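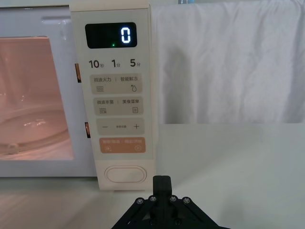
The first question is always which button is Start, one resident wrote in reply to the Goodwin kitchen survey, and the second is how to get thirty seconds out of a panel that offers ten seconds, one minute and five.

ULTERO RELEASES BRAKIS PANEL CARDS FOR CHINESE-LABELED MICROWAVE OVENS
English reference cards cover time keys, power, defrost, menu and start/cancel functions

GOODWIN, 5/31/20 - Ultero, a publisher of appliance reference material for shared housing, today announced the Brakis Panel Card, a printed English reference for countertop microwave ovens with Chinese control panels. The card is intended for residence halls, staff kitchens and furnished rentals where the oven is used by people who do not read Chinese and the original manual is no longer with the appliance.

The card is a single sheet, printed on both sides. The front shows the panel layout from top to bottom with the Chinese wording and the English wording side by side. The back lists 19 terms found on panels and in menus, along with general instructions for cookware, defrosting and cleaning. The card mounts on the wall or cabinet next to the oven. It does not stick to the control panel and does not cover any key, label or display.

Ultero prepared the text after a review of 162 shared kitchens in the Goodwin housing system. The survey collected questions from residents and compared them with the wording printed on the ovens. Most questions concerned four items: the start key, the cancel key, the defrost function and the plus and minus keys.

Terms on the front of the card

The front of the card follows the order in which the labels are found on a common type of vertical panel.

10秒: 10 seconds
1分: 1 minute
5分: 5 minutes
微波火力: microwave power
智能解冻: smart defrost
微波杀菌: microwave sterilization
美食菜单: food menu
参数设置: parameter settings
暂停/取消: pause/cancel
确定/开始: confirm/start

Where one button carries two functions, the card prints both English terms in the same box and keeps them on the same side as the Chinese. The icons are repeated next to the words. A water drop is shown with defrost and wavy lines are shown with microwave power. Residents in the survey who had learned the panel by its icons reported trouble when moving to an oven with a different set, and for this reason the card gives the words first.
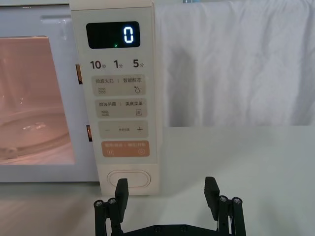 Door latch hooks, upper and lower, in the gap between the door and the control panel.

Door and latch instructions

The back of the card opens with the door. A microwave oven must not be operated if the door does not close fully, if a latch hook is cracked or missing, or if the door glass is damaged. Close the door by hand with even pressure. Do not slam it. Do not tie, tape or wedge a door that will not stay shut. Do not insert any object into the latch slots.

Check the door edge for crumbs and dried food before closing. Food residue on the edge can keep the door from seating. Wipe it with a damp cloth and a small amount of dish soap, then dry it. Do not use steel wool, scouring powder or a metal scraper on the door, the glass or the inside of the cavity.

If the door needs to be pushed twice to latch, report the oven to building staff and unplug it. Repairs to the door, latches and interlock switches are to be made by a qualified technician only.

Turntable and cavity

The glass turntable must be in place and seated on its support before the oven is started. A plate that rocks or scrapes should be lifted out, the support ring and the cavity floor wiped clean, and the plate set back in the center. Let a hot turntable cool before washing it. A cold rinse on hot glass can crack it.

Use only containers marked as microwave safe. Metal, foil trays and dishes with metallic trim are not to be used. Vent the lid of any covered container. Eggs in the shell and sealed jars are not to be heated. Liquids should be stirred before heating and left to stand for a short time afterward, as a cup of water can boil over suddenly when it is moved.

Do not run the oven empty. The card repeats this instruction in both languages. In the survey it was the one most often missing from signs that residents had written for themselves.

Time entry

Ovens differ in how they add time. On some, repeated presses of a quick-time key add up. On others, the plus and minus keys must be used to reach the value. The card carries a blank line beside the time row for building staff to write in the method that applies to the oven in that kitchen. Ultero recommends that staff test the method with a cup of water in the cavity before filling in the line. A spirit-based marker holds on the card surface. Pencil does not.

Power level is entered separately. The wording 微波火力 refers to the strength of the microwave output and should not be read as a grill or convection setting, although the third character means "fire" when it stands alone. Several handwritten translations collected in the survey had it as "fire power" or "flame."

The sterilization term is given as a translation only. The card makes no statement on the performance of that function, and it should not be relied on for medical items or infant feeding equipment without the written instructions of the oven manufacturer.
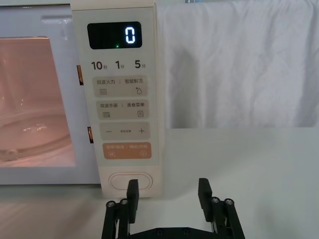 Material and mounting

The card is printed on matte synthetic stock made by Fena. It can be wiped with a household kitchen cleaner. Two mounting options are supplied: removable adhesive strips for painted walls and tile, and a punched corner for a hook or cord. Mount the card at eye level beside the control panel side of the oven. Keep it clear of the vents. Do not lay it on top of the oven or tuck it beneath the feet.

Chinese text is set in simplified characters at a size close to that used on appliance panels, so that a user can match a label by shape. The English text is larger.

Availability

Brakis Panel Cards ship in July in packs of 50, with strips included. Smaller quantities are available to individual landlords through the Fena supply counter in Goodwin. Each pack includes a six-page staff booklet with the full term list, the mounting guide and a door inspection form that may be copied.

A version for rice cookers and induction plates is in preparation. Building staff with panels that do not match the printed layout may send the wording to Ultero for inclusion in a later printing.

About Ultero

Ultero publishes printed reference cards, inspection forms and translated labels for appliances in shared kitchens and laundry rooms. The Brakis line includes cards for washing machines, dryers and wall heaters.

Press contact: Ultero Press Desk, Goodwin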